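Workshop tips: choosing a hand gripper for cloth

I've been swapping jaws on hand-held grippers all winter, mostly at a bench covered in laundry, and enough of you wrote in about the cloth piece in the last issue that I thought I'd put my notes in one place. These are for anybody comparing tools on soft stuff (clothes, towels, bedding) with a small budget and a shelf of odd parts.

Start with the jaws before you spend a penny on anything clever. I tried the Ivora and the Wernunell side by side on the same basket of clothes, 30 picks each, and the motor hardly came into it. The Ivora has hard flat tips and it dropped thin cotton 12 times. The Wernunell has a bit of give in the tips and was far better on cotton, but it hated anything slippery, and I wanted to throw it across the room over one satin pillowcase!

Wipe the tips. Lint builds up quicker than you'd think and a fluffy tip slides off everything. A barely damp cloth does it, then leave them to dry before you carry on. I do mine whenever I stop for tea.

Don't test on one nice folded tea towel and call it a day. Mine is a horrible mixed heap with straps, hoods, waistbands and a fitted sheet, and I shake it out between tools so that neither gets an easy ride. Straps and ties are a lovely test, by the way. They're narrow, they twist, and you find out very quickly if your jaws close square.

If the jaws don't close square, slacken the screws, close the tips on a strip of card, then do the screws up again a little at a time, going side to side. Doing one side right up first pulls the whole thing over (I did this for weeks and blamed the springs).

Cameras next. I like mine mounted low behind the jaws, looking along them, so the tips are always in the same place in the picture. The Costa mount sits too high for my taste and on a big duvet cover all you get is duvet. Whichever you use, slow your hand down on the approach. Fast sweeps smear the stripes on a shirt into soup, and you can't tell later where the edge was.
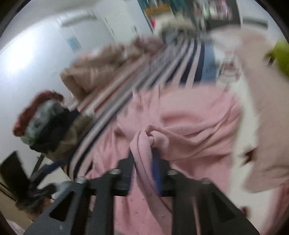
Issue 118

A twisted strap is a good one to practise on. Go in just under the knot, where the cloth is bunched and there's something to bite on, and let the rest of the garment lie where it wants to. Chasing the loose, smooth part first only gives you a jaw full of nothing.

Controllers: I'm still on the Vondow and I've no great wish to change. The trigger is a touch stiff out of the box, so back the spring off half a turn. Save your settings under a name you'll recognise next month. I had a whole drawer of files called "test" and "test new", and I've not forgiven myself.

Keep a tally, too, even a scruffy one in pencil. My notebook is up to 3,138 picks across all the tools, and it settles arguments with myself nicely. Put down the cloth, the jaws and whether it held, and leave the long comments for later.

Next time, tea towels versus flannels, and what I've been using for tip pads.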